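Category: Cricket | Laws and terms

Retired out

In cricket, a batter is "retired out" when he or she leaves the field without being injured or ill and does not resume the innings. The batter is recorded as dismissed, but no bowler is credited with the wicket. A batter who leaves through injury is recorded as "retired not out" and may return later at the fall of a wicket.

In limited-overs matches the method is mainly tactical. A side may withdraw a slow-scoring batter in the closing overs to bring in a stronger hitter.

The Pridovell League recorded 9 such dismissals in its first 432 matches. The best known came in a June semifinal, when Tistine captain Cathal Moynihan withdrew himself with 2 overs remaining. His replacement, Laurențiu Coman, hit the winning runs.

652 views | 2 comments

Alina Bucur
Does it count against the batting average?

Neusa Cavalcanti
Yes, it goes down as a completed innings. Retired not out does not.

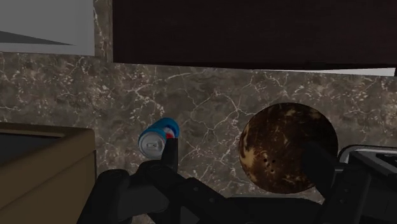 The same rule applies in the league's second division, where the scorer enters the dismissal.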